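Notes from the writing task, April

We have moved on from pick-and-place. The club voted for handwriting as the next exercise, mostly because Kristóf Deák had been asking for it since the winter, and I have ended up looking after the teleoperation side. What follows is mainly so that I remember the settings.

The task is simple to state. The operator wears the headset and gloves, the robot holds a marker in one hand, and it has to put a legible capital letter on a small dry-erase board lying on the table. We started with Y, which is three straight strokes and a junction. Gwion Prothero wanted to start with O. We tried O for one evening and got a set of potatoes.

**Grip.** The marker is a cylinder and the fingers close on it well enough, but it rolls in the hand when the tip meets the board. Closing harder makes this worse, as the marker then pivots against the thumb. We now close to first contact and add 7 per cent. Imtiaz Uddin wrote a small routine that does this from motor current, and it has been left alone for two weeks, so I am calling it finished.

**Height.** Most of our failed strokes are height errors. The board is flat to the eye, but the table under it isn't, and the cloth adds its own wrinkles. Two millimetres too high and there is no line at all. Two too low and the board slides away with the pen. We tried tape under the corners, which stopped the sliding and then hid the fact that we were pressing far too hard. The tape has been taken off again.

**Delay.** I measured glove to finger over 600 samples and got a median of 79 ms. That is fine for picking up a packet of biscuits. It is poor for drawing, because the operator sees the tip lagging, corrects, and then has to correct the correction. The best results so far have come from operators who decide on the stroke first, make it in one go and look afterwards. Shota Nakajima does this naturally. I don't.

**Logging.** Kernlow, our recorder, was dropping joint packets whenever the head video was also being saved. The fault was in my buffer size. After the change, one run came back with 1505 joint packets and no gaps, which matches the count on the sending side. Older runs are still in the shared folder with the gaps in them – please don't use them for training anything.

**Table layout.** We keep other things on the table during the writing runs. Chi-keung Kwok argued for a bare table and I argued against it. The later exercises mix drawing with handling, and I would like the recordings to share a background. We agreed to leave the objects where they are for a whole block and shuffle them between blocks. Whoever shuffles them should write it in the log, including the small ones.

Still open:

- The left hand's wrist cable loops outwards and needs a clip.
- Wiping the board. At present one of us does it with a cloth and a grey smear builds up, which spoils the contrast for the stroke scoring. Spray helps.
- Scoring itself. Gwion's script compares the mark with a template and is too kind to short tails.
- Second letter. I have put down L. Kristóf has put down K, for reasons he says are technical.

The next block is the same letter at half the size, with the thresholds unchanged. If the grip setting holds I'll put the numbers in a table and post them. 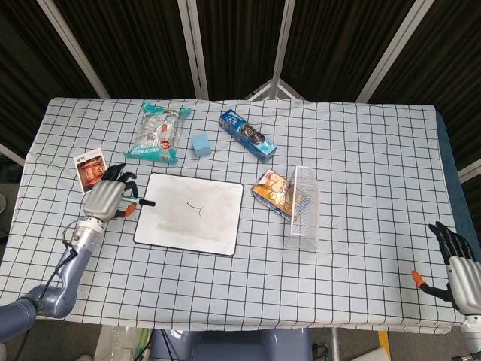 *Marker in the left hand, board on the table, and a mark that might pass for a Y.*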